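The Tidy Home Will Not Save You

Every March the magazines at the checkout turn white. White shelves, white jars, white rooms where it seems a family has never eaten toast. The promise is always the same: get your things in order and the rest of your life will fall in behind them. I have been reading this promise for 20 years and I would like to see some proof.

The latest push comes from Folum, a subscription service that sends members a plan for one part of the house at a time. Week one is the junk drawer. By week eight you are supposed to be sleeping better. I asked the company where the sleep claim came from and was sent a survey of 1043 people, all of them paying members, all of them asked after they had finished. People who quit in week two were not asked anything.

That is a strange way to find out if a thing works. If a gym only polled the people still on the treadmill in June, you would laugh at it.

What the plans leave out

I tried the first four weeks myself. The drawer took an evening. The linen closet took two, and I did find a pillowcase I had missed. What struck me was how much of each lesson dealt with shopping. Before you can put away your spices you need matching jars, and before you can trust the jars you need a label maker. Willine, a store chain that carries Folum's "starter set," sells the whole kit for more than I paid for the cabinet it goes in.

A friend who moved to Corkinwood last fall went further than I did. She cleared out over 2000 things, by her own tally, and kept the list. When I visited she was buying back a garlic press. She says the house feels lighter. She also says she can't find her tax papers, which were in a folder that did not "earn its place."

None of this makes tidying a bad idea. A clear counter is nice to cook on. But there is a wide gap between nice to cook on and a new self, and a whole trade has set up camp inside it.

The basket problem

Ask anyone selling order what you need and sooner or later the answer is a basket. Baskets go under sinks, on top of fridges, inside larger baskets. The plain white kind with slatted sides is everywhere now, and I own more of them than I'd like to admit. A basket does not reduce what you have. It gives the pile a rim.
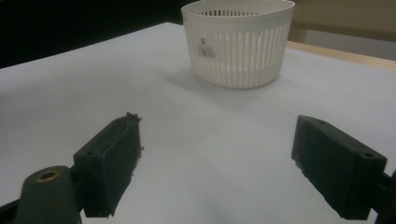
Who is it all for?

Bogdan, a rival service with a cheaper plan, at least drops the talk about sleep. Its pitch is that guests will notice. I believe that one a little more. Most of the cleaning I have done in my life was done in the hour before a doorbell rang, and it worked fine – the coats went on the bed, the mail went in the oven, and dinner was good.

Folum told me a new version of its survey is on the way. I asked if it would include the people who quit. The company said it would get back to me.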